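Search this site Go

Can a machine tidy your hallway yet? A day at the Praraseo open house

6 min read

I have wanted a robot to pick up after me since I was old enough to be told to pick up after myself, so when Praraseo put out word that its workshop would be open to anyone who cared to walk in, I was on the early train. The place is an old printing works behind a row of garages, and you go up a metal stair to get to the good part. The doors opened in the morning and there was already a line when I got there! Families, mostly, and a few people with notebooks like me.

The question I had brought along was a plain one. Never mind the backflips and the dancing. Can any of these things do the jobs that eat up my evenings? Or the jobs that a small shop needs done every night before the lights go off?

The ground floor belonged to Forari, who make shelf-facing machines for small stores. Facing, if you have never worked retail, means pulling everything forward to the front of the shelf so it looks full. I did it for two summers and can still feel it in my knees. Their machine is a slim tower on wheels with one arm, and it was working a row of canned goods and boxed pasta. It did the cans beautifully. Slide, stop, slide, stop, all the labels forward. The pasta boxes went well until one of them was leaning, and then the arm paused, backed off, came in again and knocked it flat. A kid next to me cheered. The woman running the stand simply stood the box up again and told us that leaning boxes were on her list for October.

I liked that a lot. Most of the people I talked to were happy to tell you what went wrong, and they got more interesting the more you asked.

Next door was a dish-loading arm from Sârbu, and this one had the biggest crowd of the day. Plates, yes. Mugs, yes, as long as the handle was somewhere it could see. Bowls, slowly. It had a go at a wooden spoon and put it in the rack at a slant, and I have to say that is how I do it too. One full load took it 28 minutes, and I stayed for the whole thing (my coffee went cold). At home I'd be done in a fraction of that, but I'd also be grumbling, and the arm didn't seem to mind that we were all leaning on the rail watching it.

Upstairs was the part I had come for. Notura works on what they call entryway chores: hats, gloves, scarves, bags, shoes, all the stuff that gets dropped inside the front door. Their people teach the machine by doing the chore themselves with a gripper held in the hand, with a camera mounted on it, over and over, and the robot learns from the recordings. So a lot of the work up there is a person at a table, picking up a thing and putting it down again. I could have watched it all afternoon.

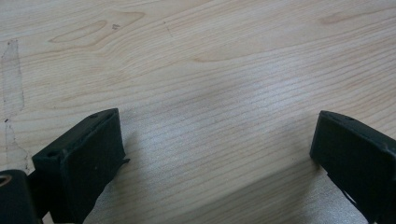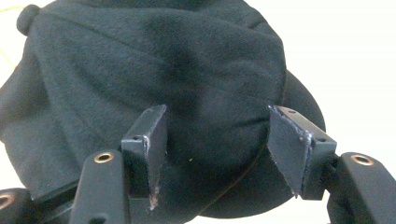 Soft things are the hard part, they told me. A can is the same can from every side. Cloth changes shape as soon as you touch it, and dark cloth is worse, with so little for a camera to hold on to – no print, no shiny edge, only folds and shadow. Then there's the matter of where to grab. Pinch a cap at the brim and it swings. Pinch it at the crown and you may get a good lump of fabric or you may get nothing.

They also let visitors try the hand-held gripper, and of course I got in line! It is heavier than I expected and my first instinct was to twist my wrist the way I would with my own fingers, which doesn't help at all. You have two fingers, they open and they close, and that's your lot. My job was a wool glove. I dropped it, then I dropped it again, then I got it into the basket by coming in much flatter than seemed sensible. I came away with new respect for anyone who does this all day, and also for gloves.

Downstairs again after lunch (a very decent lentil soup from a cart in the yard) there was a demonstration of the trained Notura robot doing the chore without a person holding anything. They had scattered 18 items on a mat beside a bench and the robot had to sort them into baskets. It got 17. The one it missed was a thin scarf that had slid halfway under the bench, and it kept reaching for the visible end, tugging a bit, and letting go. The room was completely on its side by then. People were calling out advice. Somebody's grandfather wanted to know if it could be taught to find his keys, and the answer was that keys are fine, it's knowing which coat they're in that is a problem for another year.

So, are they ready? For a shop with neat shelves and steady boxes, I think you could put one of these to work tonight and get something useful out of it, provided a person was around to stand the pasta back up. For a house, I'd say one chore at a time, slowly, and with the floor cleared first. My own hallway would defeat all of them. There are boots in it that have not moved since winter and a dog who regards gloves as his property.

But I stood in that building and saw a machine pick up a knitted hat, turn it the right way up and set it in a basket, and I grinned like a fool. A few years back I went to a similar show where the big attraction was an arm that could stack foam cubes. The distance between those two things is huge, and it's the dull patient repetition upstairs that covers it.

A few practical notes if you go next time. Get there early, the stair is narrow and it backs up by noon. Wear something warm, as the ground floor has the big doors open all day. Kids are welcome everywhere except right beside the Sârbu arm, where there's a rail and they do mean it. Ask questions at the quiet tables as well as the busy ones. And if they let you try the gripper, go in flat.

I'm hoping to get back in the spring, when the Forari people say they'll have a machine running on bags of rice. I can't wait to see that.

41 shares 12 comments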